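Smoker running hot with takeout brisket — how do you reheat it without ruining it?

Dulwood Community Help > Food & Eating Out > Takeout and leftovers

I-seul Son

My wife and I had a trip planned for April that involved eating our way through four barbecue places in six days. You can guess how that went. As consolation I ordered a whole brisket from Hollirine, which is the one place on the list that ships. It comes fully cooked, vacuum sealed and frozen, along with a card that says "warm gently and enjoy." The card does not go on to define gently.

My first attempt was in the smoker, which I have owned for years and never once persuaded to stay under 300. I did half the brisket that way and we ate something with the texture of a good belt. The other half is still in the freezer. I have an oven, a slow cooker and a large stockpot, and I would like to eat this one with a fork. Do I slice it before or after? Does it need liquid? And is there anything to be done with the belt? 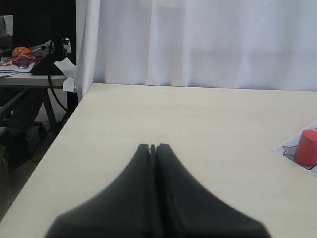 Dulwood, 7 May 2020

Tahira Ghauri

Leave the smoker out of it. The meat has already been smoked, and a second round only dries it.

Thaw it in the fridge in its bag, and allow two days for a half brisket. I once tried to do it in one and served dinner at ten at night. If the bag is marked safe for heating, put it in your stockpot with water just below a simmer and leave it until a thermometer in the middle says 165. Check the label or call them, though. Some of these bags are meant for the freezer and nothing else.

If the bag isn't safe, use the oven at 250. Put the brisket in a pan it nearly fills, fat side up, pour in half a cup of beef broth plus whatever juice came out of the bag, and cover it tightly with two layers of foil. Mine takes a bit over two hours. Then let it sit, still covered, for half an hour. Slice after, across the grain, and only as much as you're going to eat.

The belt wants to be chili. Chop it small and give it a long afternoon.

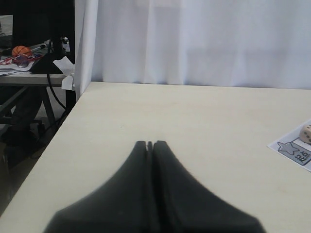
Reply from Marwat

Slow cooker. Low, can of cola, go to bed. Been doing it this way forever and I've had no complaints, although I live alone.

Also, for what you paid in shipping you could have had the ribs at Nellaten, who are doing curbside now. The sauce is too sweet but they give you more than enough white bread to deal with it. Skip the slaw.

I-seul Son

Thank you both. I called, and the bag is freezer only, so it was the oven, with the foil and the broth. It took closer to three hours, but my oven has its own opinions. We ate it with forks. I didn't have a can of cola in the house, Marwat, or I'd have been tempted to go to bed.

The chili is on now. It smells fine and I'm told I'm not allowed to lift the lid again until five.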